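Nerkdale linen share opens second depot in March

MEDIA RELEASE — for immediate use
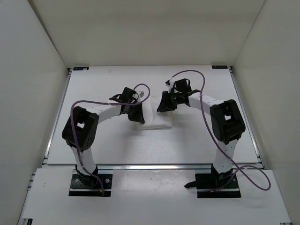 Who can borrow from the new depot? Any household, club or hall within the Nerkdale council area, plus short-stay places with fewer than ten beds.

Nerkdale Linen Share will open its second depot on the Gastano side of the river this March. Doors at 9 am. Tea and scones from 10.

The share started out of a church hall cupboard with a pile of donated tablecloths. It now holds 1355 pieces — sheets, towels, tablecloths, napkins, a few christening gowns — and lends them out for weddings, wakes, school fetes and visiting rellies. The Gastano depot adds room for 2000 more.

Borrowing stays free for members. Membership is $15 a year, same as before. Non-members pay a small fee per bundle, price list at the counter.

"People kept telling us the drive across the bridge was the problem, not the linen," a spokesperson for the share said. "So we found a place on there side."

The new site is the old Boonyarit dry cleaners on the corner, empty for three years. Rent is covered for the first year by a $1000 neighbourhood grant and the proceeds of the winter raffle. Fit-out was done on weekends. Ramp at the side door, parking for six cars out the back. Please don't park across the bakery driveway.

Washing will be handled by Vamitz Laundry, which already does the Nerkdale loads. Bring items back unwashed, shaken out, in the bag they came in. Candle wax — leave it alone, don't try to iron it out. Red wine, tell us at the counter and no harm done.

Donations wanted before opening: white or cream tablecloths, any size, and queen fitted sheets. Coloured napkins are not needed, we have 300 and they hardly go out. No doonas or pillows at either depot.

Bookings for Easter open the same morning, in person only. Phone bookings start the week after.

Hours at the Nerkdale depot wont change.

Media contact: the front desk, Nerkdale Linen Share, 9 am to 1 pm. Interviews and photos by arrangement at either site.

ENDS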